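## 3. 상호부조 계와 비공식 노동: 닐리 지구의 경우

2022년 11월, Olano 지구의 시장 골목에서 운영되는 상호부조 계를 다시 찾았을 때 우리가 가장 먼저 확인하고 싶었던 것은 단순했다. 봉쇄가 풀린 뒤에도 이 모임들이 살아 있는가?
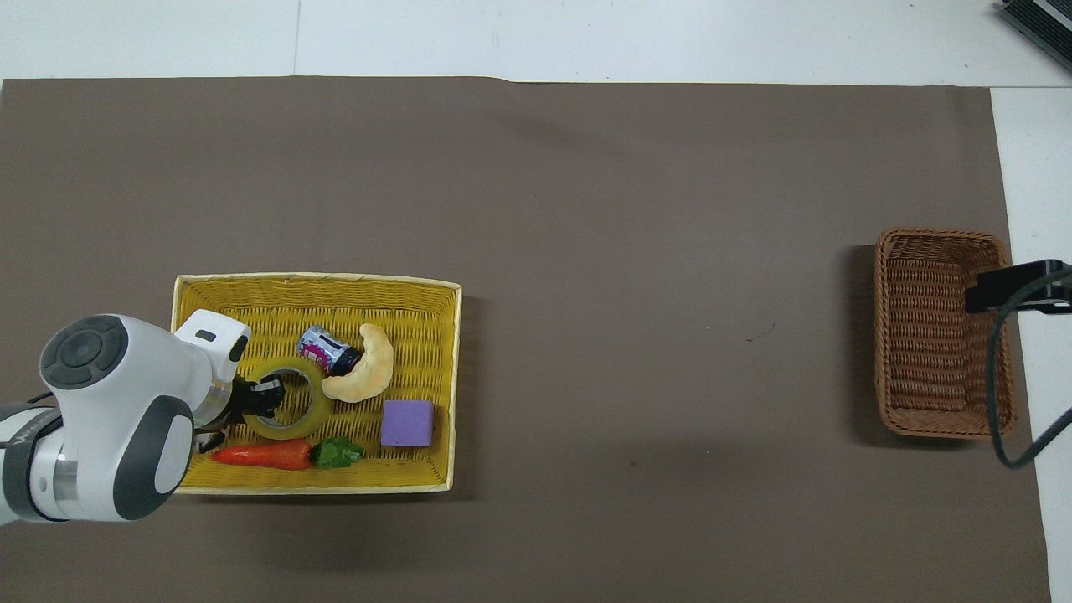

**그림 2.** 갈색 매트 위의 노란 직조 바구니 쟁반과 작은 생활용품, 장난감류.

살아 있었다! 그것도 봉쇄 이전보다 더 촘촘한 모습이었다. 기존 문헌은 비공식 노동자의 계를 은행 계좌가 없는 사람들이 임시로 기대는 수단으로 다루어 왔지만, 우리 자료에서는 계좌를 가진 가구도 계를 떠나지 않았다. 오히려 두 제도를 나란히 쓰면서 급한 병원비는 계에서, 학비처럼 날짜가 정해진 지출은 계좌에서 꺼내 쓰는 가구가 많았다. 이 역할 분담이 이번 연구에서 얻은 가장 흥미로운 발견이라고 생각한다.

### 3.1 자료와 표본

조사는 Olano와 Fliltunby 두 지구에서 진행하였다. 1차 설문에는 3640가구가 응답하였고, 이 가운데 2691가구가 2차 설문까지 마쳤다. 이탈 가구는 대부분 세입자였으며 이사로 연락이 끊긴 경우가 많았다(이 점은 5절의 한계에서 다시 다룬다). 노점, 가사 서비스, 재봉 하청, 배달을 주된 소득원으로 적은 가구를 비공식 노동 가구로 분류하였고, 겸업 가구는 소득이 더 큰 쪽을 따랐다.

장부 자료는 Quách 상조회의 협조로 얻었다. 손으로 쓴 장부라 표기가 제각각이었는데, 같은 항목이 '빌림', '먼저 탐', '당겨 씀'으로 적혀 있어 부호화 지침을 여러 차례 고쳐야 했다. 번거로웠지만 덕분에 설문만으로는 보이지 않던 순번 교환의 관행이 또렷하게 드러났다.

### 3.2 순번 교환

계의 순번은 원칙적으로 추첨으로 정해진다. 그런데 장부를 따라가 보면 순번이 그대로 지켜진 회차가 오히려 드물다. 급한 사람이 앞 순번을 받고, 양보한 사람은 다음 회차의 납입금을 일부 덜 낸다. 이자라는 말은 어디에도 나오지 않지만 시간의 값은 분명히 치러지고 있는 셈이다. 이 값이 회원 사이의 관계에 따라 달라진다는 점도 눈여겨볼 만하다. 같은 골목에서 장사하는 회원끼리는 덜어 주는 금액이 거의 없었고, 골목이 다르면 금액이 커졌다.

Fliltunby에서는 양상이 조금 달랐다. 이곳의 계는 송금 앱 Nikavetti를 통해 납입을 받기 때문에 납입일이 훨씬 엄격하다. 앱이 순번 교환을 지원하지 않자 회원들은 앱 밖에서 따로 교환하고 그 결과를 대화방에 남겨 두었다. 제도를 설계하는 사람의 눈에는 비효율로 보이겠지만, 우리는 이 우회로야말로 디지털 전환 이후에도 신뢰가 어디에 놓여 있는지를 생생하게 보여 준다고 본다.

### 3.3 공적 보험과의 접점

그렇다면 공적 사회보험은 이 관행을 대체할 것인가, 보완할 것인가? 9월에 시작된 지역 가입 시범사업의 초기 응답만 놓고 보면 보완에 가깝다. 계에 속한 가구의 시범사업 가입 의향이 그렇지 않은 가구보다 높았고, 가입 정보를 처음 들은 곳으로 계 모임을 꼽은 응답도 많았다. 다만 계에 참여하는 가구가 본래 위험 대비에 적극적일 가능성을 배제할 수 없으므로, 4절에서는 거주 기간과 업종을 통제한 모형으로 이 관계를 다시 추정한다.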